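Teaching a Robot to Put Shoes Away (My January So Far)

2020-01-30 | 5 min read | 15 comments | Print | E-mail this

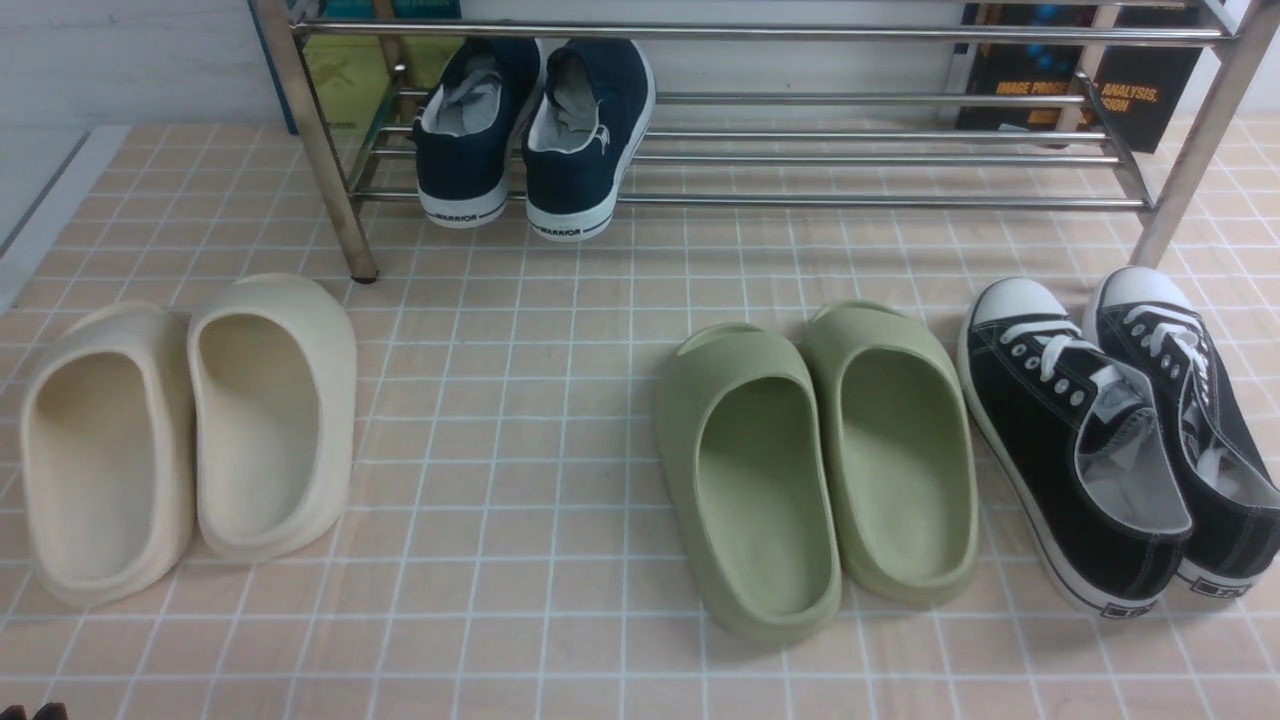
My opponents: one pair on the rack, three pairs to go.

I spent most of this week putting shoes on a rack. I'd put them on, take them off, put them on again, and by Tuesday I was doing it in my sleep (my husband says my hands were moving, which I choose not to believe).

Some background for those of you who only come here for the bread posts! I started at Altari right after New Year's, and my job is to show a robot how to do housework. I don't program it. Khanyisile Xaba and her team do that part, and when she explains it I nod a lot. What I do is perform the chore, over and over, a little differently each time, and everything I do gets recorded so the robot has something to learn from. Some days I use my own two hands, and other days I'm driving the arms by remote control with a pair of handles that squeeze shut like salad tongs.

Hands first. Doing it by hand sounds like the easy version and it's sneaky hard, because you have to do it like a person who is paying attention. I grab shoes the way everybody grabs shoes, two fingers hooked in the heels, both at once, toss. Khanyisile watched my first morning and asked, very nicely, if I could maybe not toss. So now it's one shoe at a time, reach, close the fingers, lift, pause, set it on the rails, let go, and bring the hand all the way back before starting the next one. The letting go is the part I rushed. If your fingers are still sliding off the shoe when you start moving away, you drag it with you, and you've just taught a robot to drag shoes.

Then there are the shoes themselves. Canvas sneakers are my favorite by a mile. There's a nice collar to pinch at the heel and they hang straight when you pick them up. The navy ones that say WARRIOR on the back are so well behaved that I always save them for when I need a win. Laces are another story. On the black pair they love to get between the fingers, and with the remote arms you can't feel it happening, so you let go and the shoe comes right back up with you. I have said some things in front of Rizal Harahap that I had to apologize for.

And the foam slides, oh boy. You'd think a big chunky shoe would be easy! With the handles I kept trying to pinch the sides of the sole, and it was like picking up a bar of soap with oven mitts. Rizal finally told me to put one finger inside the strap and one on top and just close gently. Worked on the second try. I did the green pair 8 times in a row after that because I was so pleased with myself.

The rack has round metal rails, and that means the shoe has to land across two of them or it tips through. By hand you fix this without thinking. With the arms you have to look, really look, and depth is the thing I'm worst at. I'm forever setting a shoe down an inch above where I think the rail is. Milagros Quintero, who's been doing this since the fall, told me to watch the shadows and forget the shoe. I'm getting there.

We also keep the bad ones, up to a point. If I fumble and recover, it stays in, and Khanyisile likes those. If I fumble and give up, it goes in the trash. I threw out 3 on Wednesday before lunch, all slides.

Next week is towels. Milagros made a face when I told her, so if anyone has folding tips for somebody with tongs for hands, leave them in the comments, please!

Share this post | 15 comments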